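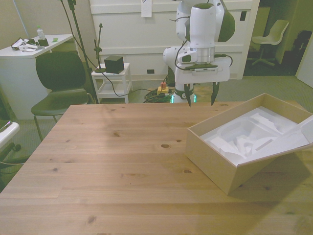

Is the Skasholm table worth buying if you plan to finish it yourself?
For a desk or a hobby table, I'd say it is, as long as you set aside a weekend for the sanding and oiling.

I bought mine in September and have used it daily since then. It comes unfinished, in solid pine, with the legs packed separately. Putting it together took 50 minutes with the key supplied. One leg bolt went in crooked and had to be backed out and started again. The holes are drilled a little tight.

Pine is soft, and this top is no exception. A dropped screwdriver left a dent on the second day. I steamed most of it out with a damp cloth and an iron, but you can still feel it.

For the finish I used Kohlhase hard oil, two coats, after sanding with 100 grit and then something finer. The knots soaked up less than the rest and stayed tacky overnight. Wipe off the extra after a few minutes or you will be scraping it later. My neighbor Nhi Mạc put a water-based varnish from Misis on hers and it dried faster, though it raised the grain and she had to sand between coats.

The frame is steady – no sway when I write or saw small pieces on it. On my uneven floor I added felt pads under two of the feet. There are no adjustable feet, and at this price there should be.

I also looked at the Fadach, which has a beech top and a drawer. It is harder wearing but a lot heavier, and I move my table every time I need the floor.

Rating: 7 out of 10. It loses points for the tight holes and the missing adjustable feet.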